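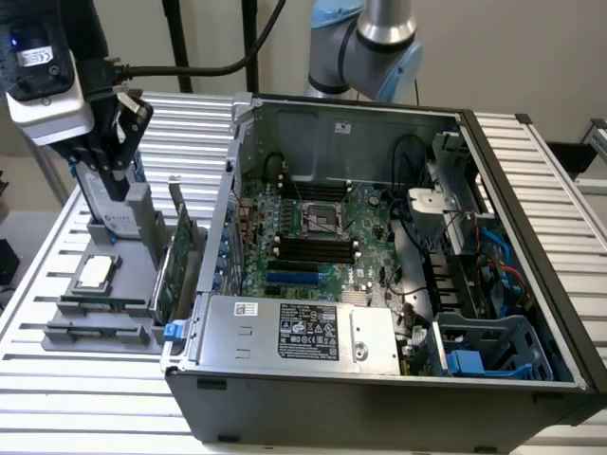

Pada wrote in overnight to ask whether the disassembly cell will be fit to run in front of visitors on the 14th May open day, and whether the drive step still needs a person standing by the stop button.

Short answer: yes to the first, and yes to the second for now. Longer answer below, as I've had a really good day with it and want it all in the ticket.

Status: open, waiting on one part
Priority: raised from normal to high
Site: Kurnuvham workshop, demo cell

What was reported
During the rehearsal in March the arm stopped with a force limit error while placing the hard disk. It did this 3 times in one session, always on the way down and never on the pick. Restarting the program cleared it each time, but you can't have that with a room full of people watching.

What I tried
1. Swapped the gripper cable for the spare. No change, so I put the old one back.
2. Re-taught the approach point with the tower on its side and the panel off, the way visitors will see it. Better, but still one stop before lunch.
3. Dropped the speed to 70 per cent for the last part of the move. No stops at all after that!
4. Checked the parts fixture. It had crept along the slots in the table, only slightly, and I think that was most of the trouble. Nipped up the bolts and marked the position with a paint pen.

I ran the whole sequence again with the lights set as they will be for the visit. The camera found the drive on every go, which I was very pleased to see - glare off the label was my big worry.

Reply from Bereo support
They agree with the slower move and suggest leaving the force limit where it is. They also asked for the log from the March session, now attached. Their view is that the old approach point was taught with a different case and never updated.

Still to do
- Fit the new finger pads from Pavlović when they arrive. The present ones grip well enough for the demo.
- Load the visitor version of the program and take the processor step out of it. It takes too long for a ten-minute slot.
- Put the barrier tape down before doors open.
- Someone on the stop button for every run, please, including the practice ones.

Do come and watch a run if you're passing. It's lovely to see it going so smoothly, and the next full rehearsal is open to anyone on site. I'll update this ticket once the pads are on.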